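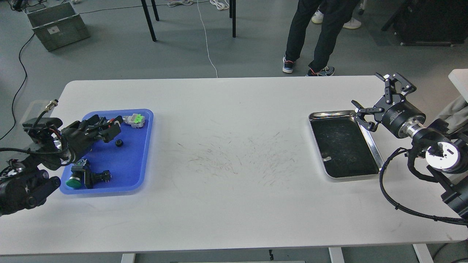 議会ウォッチャーの味方「Sketton」を1か月使ってみた

2023年11月8日（水）

Skillcombeに引っ越してきて三年、町議会の傍聴がすっかり趣味になりました。趣味というと変な顔をされるんですが、自分の家の前の道路がどうなるかを決めている会議ですよ。面白くないわけがない！

ただ、資料を追うのが本当に大変でした。議会のサイトに議事日程が上がるのはだいたい会議の五日前で、添付資料は全部PDF、ファイル名は番号だけ。先月の交通部会なんて、付属資料を合わせて831ページありました。そのうちわが家に関係があるのは、学校前の通りを一方通行にする案の二ページだけです。以前の私は、夕飯のあとに台所のテーブルでこれをひたすらスクロールしていました。

そこで傍聴仲間のSi-woo Okさんに勧められたのがSkettonです。議会の公開資料を自動で集めて、検索と通知ができるようにしてくれるソフトで、作っているのはPrunettiという小さな会社。ブラウザ版とスマホ版があって、私は両方使っています。料金は個人プランで月3ポンド。先に書いておくと、自腹です。

登録と最初の設定

メールアドレスを入れて、自治体を選んで、気になる言葉を登録する。以上です。通りの名前、選挙区の名前、「バス停」「街路樹」「時間規制」みたいな一般的な言葉、どれでもかまいません。登録できる言葉は個人プランで20個まで。最初は少ないかなと思ったものの、欲張って「道路」と入れたら通知が鳴りやまなくなったので、むしろ絞ったほうが快適です（「道路」は半日で消しました）。

画面は英語のみ。でも登録した言葉に色がついて表示されるので、英語の行政文書に慣れていない人でも、どこを読めばいいかはすぐわかると思います。うちの夫は議会にまるで興味がないのに、ごみ収集の変更だけはこれで私より先に見つけました。

検索がとにかく速い

ここが一番感動したところです。通りの名前を打つと、過去の議事録、パブリックコメントの集計、部会の報告書まで、日付順にずらっと並びます。学校前の通りで検索したら81件出てきて、一番古いものは二〇〇九年の陳情でした。当時も一方通行にしてほしいという話が出ていて、バスが通れなくなるという理由で見送られているんですね。そのバス路線、もう廃止されているんですよ。これを見つけたときは思わず声が出ました。

さっそく意見書に書いて提出しました。部会の質疑でAshton Lockyer議員がまさに同じ点を取り上げてくれたときの嬉しさといったら！　私の意見書を読んでくれたのか、ご自分で調べたのかはわかりません。どちらでもいいです。

もうひとつ気に入っているのが、検索結果から元のPDFの該当ページに直接飛べること。要約だけ見せて終わり、ではないので、引用するときに安心です。ページ番号つきのリンクを保存しておけば、会議の当日に傍聴席でスマホからすぐ開けます。

差分表示は地味だけどすごい

議会の資料は、公開されたあとにこっそり、いや、こっそりではないのでしょうけれど、差し替えられることがあります。Skettonは差し替えを検知すると、前の版と新しい版を左右に並べて、変わったところに線を引いてくれます。

十月の資料では、工事の開始時期が「春」から「夏以降」に変わっていました。たった一語です。自分で読み比べていたら絶対に気づきません。同じ通りに住むMi-kyung Yeoさんはお店をやっていて搬入の予定に直結する話だったので、画面をそのまま見せたらその場で登録していました。

いまひとつなところ

いいことばかり書いてきましたが、不満もあります。

まず、スキャンされた古い資料に弱いです。紙を斜めに取り込んだような議事録だと、文字の読み取りがかなり崩れます。人名がひどくて、私の知っている元議員の名前は四通りの綴りで出てきました。古い年代を調べるときは、綴りを変えて何度か検索してみてください。

次に、地図がありません。「この通り」ではなく「このあたり」で探したいときがあるのに、今は通りの名前を一つずつ入れるしかない。問い合わせたらサポートのNives Orlandiniさんから翌日に返事が来て、要望としては届いているけれど時期は未定とのこと。はっきり書いてくれたので、気長に待つことにします。

それから、会議の録画は対象外です。発言を音声から探したい人には、Hwangのほうが向いているでしょう。私も無料期間に試しましたが、録画の文字起こしはなかなか優秀でした。ただ資料の検索はSkettonの圧勝で、料金もHwangのほうが高いので、私は一本に絞りました。

どんな人に合うか

議会に毎回通うような人はもちろん、「うちの前の工事、結局どうなったの？」が年に何度かあるくらいの人でも、十分使いどころがあると思います。月ごとに解約できるので、気になる案件があるあいだだけ契約するのもありです。町内会で使う場合は共有プランがあり、こちらは登録できる言葉が増えて、メモをみんなで書き込めるそうです。Ye-seo Shinさんのところの町内会が導入を考えているらしいので、使い心地を聞けたら追記します。

対応している自治体はまだ限られています。登録する前に、トップページの検索欄に自分の町の名前を入れて確かめてください。Skillcombeは対応済みですが、隣の町は「準備中」でした。

次の交通部会は来週の夜七時から。通りの名前と「一方通行」を登録してあるので、資料が出たら通知が来るはずです。楽しみ！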